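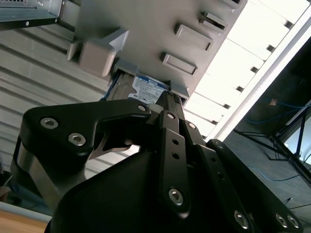 Most of the stripped screws I have dealt with came down to using the wrong driver. People grab whatever is nearest the bench, lean on it, and round out the head. Socket-head screws are more forgiving than Phillips, but only if the key is the right size and seated all the way down. The two hex-socket screws on the black finger are the kind I mean: silver, set into a dark part, easy to get at from straight on. A ball-end key will turn screws like that at an angle, but use the plain end for the last bit of tightening. The ball end has less contact and will chew up the socket.

Clean the socket before you put the key in. Dust packs down at the bottom and holds the key up a little. A wooden toothpick does the job. For paint, use a scribe and go slowly.

If you don't know whether a screw is metric or inch, try both keys dry, with no pressure. The right one has almost no wiggle. I keep my metric keys in one holder and the inch keys in a drawer on the other side of the room, and I haven't mixed them up in years.

Removing a stuck screw

Try these in order.
Tighten it a hair first, then back it off.
Put one drop of penetrating oil on it and leave it for 20 minutes.
Seat the key and give the end of it a light tap with a small hammer.
Warm the area with a hair dryer. Wipe off all the oil before you do this, and keep heat away from plastic and batteries.
If the socket is already round, tap in a Torx bit slightly larger than the hole and turn it by hand. Expect to throw the screw away afterward.

Don't reach for the power drill until all of that has failed. Once you start drilling you are committed.

Keeping small hardware sorted

Muffin tins work. So do egg cartons, until somebody bumps one. For a job with several steps I use masking tape, sticky side up, and lay the screws on it in the order they came out. Write on the tape with a pencil. Marker bleeds if oil gets on it.

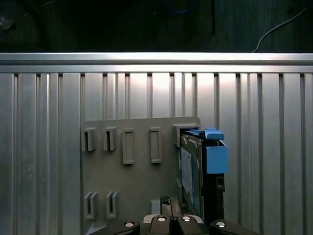
Wall storage is worth the trouble if your bench is as short as mine. Pegboard is cheap and fine for light tools, but the hooks come out with the tool every time. Slotted aluminum holds better. With tall ribs and narrow T-slot grooves running up and down, as on the big brushed panel, there are plenty of lines to choose from, and you can slide a fitting up or down its groove until the height suits you. Buy the nuts to match the slot width. I bought a bag of 25 that were slightly too wide and filed two before giving up.

Grooves collect dust and metal chips. An old toothbrush gets most of it, and a vacuum with the crevice tool gets the rest. Don't blow it out with compressed air — the chips go in your eyes or behind the bench. For the flat faces, use a damp cloth with a little dish soap, wiped along the grain of the brushing. Skip oven cleaner and anything else with lye in it, which will stain aluminum.

I go over the whole wall each March and put a drop of light oil on the steel bolts.

Kristóf Boros
2022-01-29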